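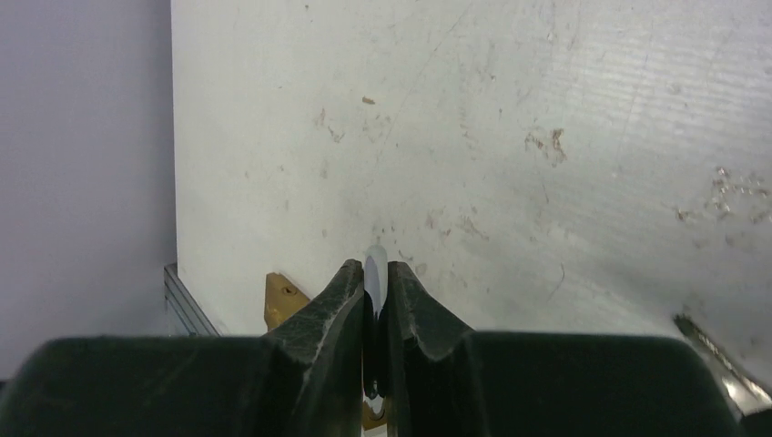
By Gleice Meireles
29 Jan 2024
Fiction

The tooth had been in the sugar bowl since May. Ilda found it when she was packing the kitchen, under the lid, wrapped in a square of tissue. There was no sugar in the bowl. Her father had stopped taking sugar when the doctor told him to and had kept the bowl anyway.

She put the tooth on the windowsill and went on with the plates.

The house was on the upper road in Esine, eight houses past the church. The buyer was a man named Ristau who wanted it for the garage. He had walked through the bedrooms quickly and then stood in the garage for a long time, looking at the beams. He asked if the roof leaked. Ilda said it leaked over the freezer, and he wrote that down.

Her brother came at noon with the truck.

"What's that?" he said.

"A tooth."

"Whose?"

"I thought you'd know."

Barreto picked it up and held it to the light. Everybody called him by the family name, even Ilda, who had the same one. He was fifty-one and had driven for the Bruradura quarry until his back quit.

"It's a baby tooth," he said. "It's not mine. Mine went down the well."

"All of them?"

"Dad said that was how you did it. You threw them in and your new ones came up strong."

"He told me to put mine on the roof."

"Well, you were a girl," Barreto said, as if that covered it, and went out to look at the freezer.

They carried the beds down first. The mattress from the back room had a dip in it the shape of a person lying on her side. They stood it against the truck and Barreto tied it with the blue rope. Then he had to sit on the step. Ilda brought him water in a measuring cup because the glasses were in newspaper.

"What did he owe?" Barreto asked.

"2,602. It was 606 to the pharmacy and the rest was the heating."

"And it's paid?"

"It comes out of the sale."

He drank the water. A dog was barking down by the church, and somebody was trying to start a car.

"There was the other one," he said.

Ilda didn't answer.

"Between you and me. The boy. He was six, wasn't he? Mom had his shoes in the closet."

"He was five and a half."

"He'd have been losing teeth."

"It could be anybody's," Ilda said. "It could be one of your kids'."

"My kids never lost a tooth in this house. They hated coming here. It was cold."

She went back in and did the drawers. There were 30 years of electric bills in the one under the stove, held with rubber bands that broke when she touched them. There was a key to nothing. She kept the bills from the last two years and put the others in a bag. In May her father had still been walking to the store by himself. He must have had the tooth somewhere else before that, in a coat or a box, and moved it to the bowl when he began to lose track of things. The bowl was where he could see it from his chair.

By four the truck was full. Barreto shut the back and checked the rope twice.

"I could throw it in the well," he said.

"The well's Ristau's now."

"Not until tomorrow."

Ilda took the tooth from the windowsill. She folded the tissue around it, but the tissue had gone soft and wouldn't hold, so she tore a corner off an electric bill and used that. She put it in her coat, in the inside pocket that buttoned.

"You want me to follow you down?" Barreto asked.

"No. Go ahead. I still have to turn the water off."

He went slowly because of the mattress. She listened to the truck as far as the church, then found the flashlight and went down to the cellar to look for the valve.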